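Let People Push the Blocks: Why I Love Teaching Robots by Remote Control

I have spent most of this winter steering a robot arm with a small hand controller, pushing colored blocks across a maple board, and I want to make a case for it. It's the most fun I've had with a machine in years, and I think more labs and more classrooms should be doing it!

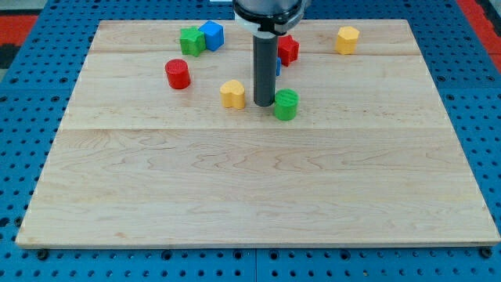
One stick, eight blocks

The setup we use at Trornell couldn't be much plainer. The arm has no fingers. It has a straight gray rod, and everything you want done has to be done by nudging. Bring the yellow heart over to the red star. Get the green cylinder away from the middle without dragging its neighbors along. Say it out loud and it sounds like a game for a four-year-old. Then you take the controls, and the heart spins the wrong way, and you find yourself leaning sideways in your chair as if that would help.

I love that about it. A round block rolls off your line if you touch it a hair left of center. A star catches on its points. The cube behaves nicely right up until you push near a corner. You learn all this with your hands in an afternoon, and I don't know anyone who could have written it down beforehand (I tried, and my rules ran to two pages and were mostly wrong).

The messy runs are worth keeping

Our January set, which we called Jidero, has 478 demonstrations in it. My first instinct was to throw out every run with a wobble, and that left us 77. They were beautiful. The robot that learned from them was lovely to watch as long as nothing slipped, and when something did slip it just kept pushing at bare wood.

So we put the wobbly ones back. Overshooting, stopping, backing off, coming around the far side for another go: that's a big part of what a person knows about pushing things, and the clean runs had none of it. The robot got better at recovering, and I got a lot more relaxed about my own driving.

But isn't it slow?

Sure it is. People tell me a simulator could give us 3000 runs before lunch, and I'm glad simulators exist. I use one. Mine has never once surprised me with the way a ridged plastic edge drags on wood, though, and the real board still does it most mornings.

I'd also say the slowness is good for us. After a few hours of steering you stop asking why the robot is so clumsy and start noticing how much you do without thinking. We're going for 600 runs by spring, and I've already asked for the early shift.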